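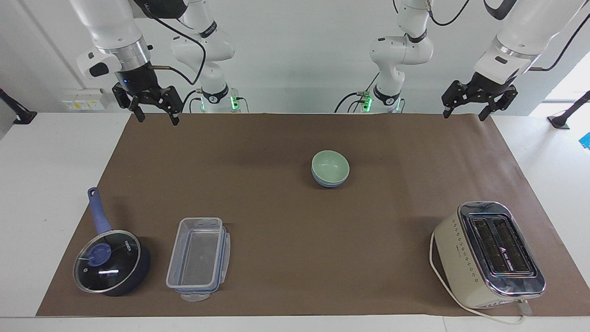 Tenddale Household Advice Service
Care of Small Kitchen Items
Last reviewed 09/04/2020

Residents are asked to read this page together with the general guidance on kitchen cleaning. It covers items in daily use that are often cleaned too late or with the wrong product.

Toasters
Unplug the toaster and allow it to cool completely. Hold it upside down over the sink and shake gently, then empty the crumb tray if one is fitted. Never insert a knife or fork into the slots. Wipe the outside with a barely damp cloth and dry any metal trim at once to prevent water spots. Crumbs should be cleared every week in households that toast daily.

Saucepans
Burnt residue should be soaked before it is scrubbed. Cover the base with water, add 3 tablespoons of baking soda, and simmer for around 40 minutes, topping up the water as needed. This method is not suitable for bare aluminum, which may darken.

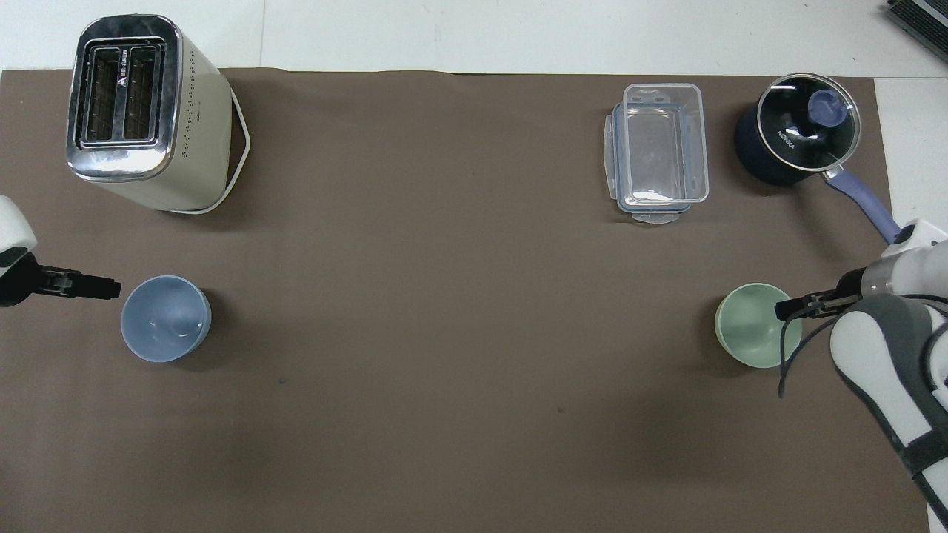 Margaux Gilbert writes that white vinegar did more for her scorched milk pan than baking soda, and that she left it to stand overnight with the lid on. The Service has no objection to vinegar on stainless steel. It should not be used on cast iron or mixed with bleach.

Plastic food containers
Tomato stains lift more easily if the container is rinsed in cold water before washing. Lids with seals should be dried separately and stored off the container. Containers that have turned cloudy or cracked should be replaced.

Cups
Tea marks may be removed with a paste of baking soda and water, applied with a soft cloth. Rinse twice.

The Griddale office will repeat its kitchen care session in July. Requests for printed copies of this page should be addressed to Benoît Besnard.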